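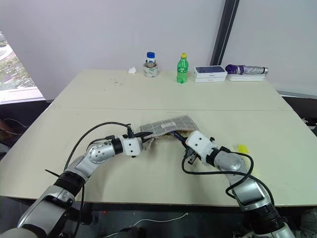

Our supervisor's first remark was that a towel is about the worst thing we could have picked, because it never lies the same way twice. Fair enough, but by then we'd already named the project (Zhuravel) and we weren't budging!

So this is our progress report, 3/17/24. The question was pretty simple: if you teach a two-armed robot to fold cloth by recording people steering the arms, how many recordings do you need before more of them stop helping? We started in November and ended up with 3,000 folds, all done by the four of us in shifts (my wrists have opinions about this).

We trained the same model three times, on 1,000, 2,000 and then the whole lot. The jump from the first to the second was huge. The last thousand did almost nothing for the plain half fold, but it helped a lot when the arms had to regrab an edge that had curled under, and I didn't see that coming.

One bit of cleanup I'd do sooner next time: we threw out 492 extra recordings where one gripper let go early. I labelled those by hand over two weekends and it was as dull as it sounds.

Still to do: try a thinner cloth, and rerun the middle model with a different colour of towel.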